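Why does metal feel cold?

Reading time: 3 minutes
Print this page | E-mail this page

Put one hand on a metal door handle and the other on the door. The handle feels colder. If the door is wooden and has been in the same room all night, though, both parts are at the same temperature. A thermometer taped to each of them would show the same number.

To see why your hand disagrees, you need to know what your skin measures. Skin has tiny nerve endings that respond to warming and cooling. They don't read the temperature of an object the way a thermometer does. They react to what is happening to your skin. If heat is leaving your hand quickly, your brain gets the message "cold". If heat is leaving slowly, the message is weaker, or there is no message at all.

Heat always moves from a warmer thing to a cooler thing. Your hand is usually warmer than the room, so when you touch something in the room, heat flows out of your fingers and into it. How fast it flows depends on what the thing is made of.

Metals let heat travel through them easily. We say they are good conductors. When you touch a metal spoon, heat goes from your finger into the spoon and then spreads along it, which leaves room for more heat to follow. Your fingertip cools down fast.
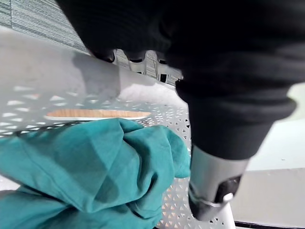 Mackenzie Dhillon wrote in to ask why the bathroom tiles at home feel freezing in the morning when the mat next to them feels fine, and whether the floor under the mat is warmer. The floor is the same all over. Tiles conduct heat better than a mat does, though not as well as most metals. The mat is full of air trapped between its threads, and air is a very poor conductor. Things that slow heat down are called insulators. Wool, cork, feathers and foam are all good insulators, and most of them work by holding lots of small pockets of air.

Now think about a hot day. A metal slide in full sun can reach 50 °C, which is hotter than your skin. This time heat flows the other way, from the slide into you, and the metal delivers it quickly. A wooden bench at the same temperature would pass its heat to you more slowly, so it would feel less hot. Metal feels colder than wood when it is cooler than you, and hotter than wood when it is warmer than you.

Try it yourself

You will need a metal spoon, a wooden spoon and two ice cubes of the same size, plus two metal or wooden things that lie flat — a baking tray and a chopping board are ideal.

Leave the tray and the board in the same room for a few hours. A room at 18 °C is fine. Touch both and decide which feels colder. Then put an ice cube on each one at the same moment and watch. The ice on the metal tray should melt first, even though the tray felt colder.

Use the spoons for a second test. Ask a grown-up to stand them in a mug of warm water and feel the handles after a few minutes. Write down which one has warmed up.

Words to know

Conductor: a material that heat passes through easily.
Insulator: a material that slows heat down.
Temperature: how hot or cold something is, measured in degrees.

Text by Colton Gill. Questions for the science pages can be sent through the contact form.

Contact us | © Simard Children's Pages | Back to top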